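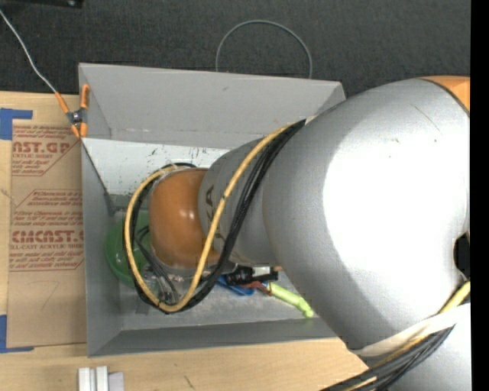
Robot arm working over a gray bin at a tabletop station.

Equipment Purchasing: Frequently Asked Questions
Bin-Picking Stations, Clircombe Site
Last revised 2/9/20

Who may request a station?
Any department with an approved equipment line for the current fiscal year may submit a request. Departments without an equipment line should first speak with the Planning Office. Requests are accepted until the end of November for delivery in the following year.

What does the standard package include?
The standard package covers the arm, the controller, one gripper, and the mounting hardware. It does not cover the table, the bins, or the objects to be handled. Departments are expected to supply these from their own operating budgets.

We already own an arm. Do we need to buy a new one?
No. An existing arm may be entered on Form 3046 as contributed equipment. Narinora will inspect it before installation and issue a written report. If the arm is more than six years old, please attach its service record.

How much should we set aside for cables and small fittings?
Plan on $890 per station. Past requests have often left this line blank, and the cost was then charged to the department at year end. The figure covers cable ties, straps, replacement cables, clamps, and tape. Cables routed along the outside of an arm, as in the photograph at the top of this page, bend each time the wrist turns and should be budgeted as a wearing part.

Is a special bin required?
No particular make is required. The inside dimensions must leave room for the gripper and wrist to reach the floor of the bin at every corner. Send the dimensions to Zistel before ordering — the reach study takes 40 working days, and bins bought ahead of it cannot be returned through this office.

Can sheet material such as acrylic be charged to the equipment line?
Only if it becomes a permanent part of the station, such as a guard or a base plate. Sheet stock kept for general shop use is a supply item.

Who carries out the installation?
Hutsuliak installs all stations under the current service agreement. Departments should not move or rewire a station after it has been accepted. Temporary clamps and floor or table markings are allowed.

What if our request is only partly funded?
The department may accept the reduced amount, defer to the next cycle, or share a station with another department. Shared stations require one named budget holder.

Whom should we contact?
Questions about forms and deadlines should be sent to Yevdokiia Polishchuk, Planning Office. Technical questions go directly to Zistel.

Related items
Form 3046: Contributed Equipment
Reach Study Request Sheet
Sharing a Station Between Departments
Service Agreement Summary: Hutsuliak
Planning Calendar for Equipment Lines

This site uses cookies to remember your settings and to measure page visits. By continuing to use the site, you agree to their use. Accept | Manage settings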